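# Sealing stone counters: every year, or is that a racket?

**gallomico_fan**

So we closed on the house in October and the kitchen has real stone in it, my first ever, and I am already a nervous wreck. The lady before us left a note in a drawer saying "SEAL EVERY YEAR!!" underlined twice, with half a bottle of Dinov sealer next to it. My brother-in-law says it's a racket and he has never sealed his in his life. Then I called a local place and they quoted me $936 to clean, hone and seal, for a kitchen you can cross in four steps.

What do you all do? I cook a lot, mostly tomato stuff and a lot of lemon, and my kids treat coasters like a personal insult.

**Funby**

Is it marble or granite? Big difference. Granite you can mostly ignore. Marble is a lifestyle.

**gallomico_fan**

Marble, I think? The listing said "natural stone" and the inspector shrugged.

**temba_k**

Hi, Kipchumba Temba, I fabricated and installed counters for a long time before my knees quit on me. Do the water test before you spend a dime. Put a spoonful of water on the counter near the sink, walk away for 4 minutes, come back and wipe it. If the stone went darker under it, it's drinking and wants sealer. If it looks the same, leave it alone and go have a sandwich.

And please hear me on the lemon. Sealer does nothing for lemon. It slows down stains, like oil or wine soaking in. Acid on marble is a different animal, it eats the polish and leaves a dull spot, and you can have the most expensive sealer on earth on there and still get it. People seal, get a ring from a lime half, and then call me yelling.

**slabhappy**

Gonna disagree with Temba a little. I do mine every year no matter what the water test says and I've got 2 kids and zero stains. It's a bottle of sealer and a rag. Why gamble?

**temba_k**

You can do it, but too much sealer sitting on a polished top goes hazy and streaky, and then you're paying somebody to strip it. I've stripped plenty. All I'm saying is test first.

**slabhappy**

If you wipe it off like the bottle says it doesn't haze. I've never had haze. Maybe those folks were just leaving it on there overnight.

**temba_k**

Some of them were, yes lol

**muriithi_marble**

OK I have opinions on color, because I went through this whole thing when we redid ours. Everybody in my family told me to get white and I held out for something murkier, and I went back and forth for months. 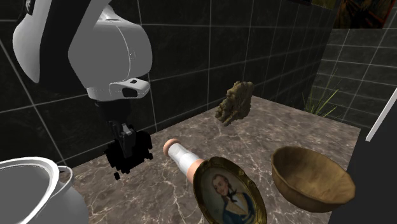

My big worry with white was always the coffee. I make a pour-over every morning at 5:30 with my eyes half shut and I drip everywhere, and my mom's white counter has a tan halo where her coffee maker lives that no poultice has ever pulled out. So I wanted that mottled gray-brown with the fine pale veins wandering through it, same family as the countertop up there, since crumbs and drips just sort of vanish into it (which, yes, my husband says is a bug and not a feature). Three years in and I love it. The etches are there if you crouch down and look across it toward the window, but I have stopped crouching. I also run a tile backsplash, and I'd tell anyone to get the caulk line where the counter meets the tile redone before you bother with sealer. Ours was letting water down behind and I was blaming the stone the whole time!

**Funby**

The crouching thing is so real. I used to do it with a flashlight.

**gallomico_fan**

Oh no. I did it with a flashlight last night.

**pantry_goblin**

Just get laminate. I paid $90 for a remnant piece and a guy cut it for me in his driveway. I put hot sauce on it. I put lemons on it. I sleep great.

**slabhappy**

Every thread. Every single thread you do this.

**pantry_goblin**

And every thread I'm right

**muriithi_marble**

Laminate is fine until you set a hot skillet on it, my friend.

**pantry_goblin**

I own a trivet — they're very affordable.

**gallomico_fan**

Update! Did the water test in two spots. By the stove there was no change at all. By the sink it went dark and took a good while to fade back. So do I seal the whole thing or just the sink end?

**temba_k**

Just the sink end is fine. Clean it good with plain dish soap, let it dry overnight, thin coat, wipe it all the way off, then do your water test again the next day. And toss the half bottle of Dinov if you don't know how old it is, that stuff goes off. Check your caulk too like Muriithi said, that was good advice.

**slabhappy**

I'd do the whole thing while you've got the bottle open but you knew I'd say that.

**gallomico_fan**

I did know that. Doing the sink end this weekend. Does anybody have a brand they like, or is it all the same stuff in different bottles?

**Funby**

Oh boy. Start a new thread for that one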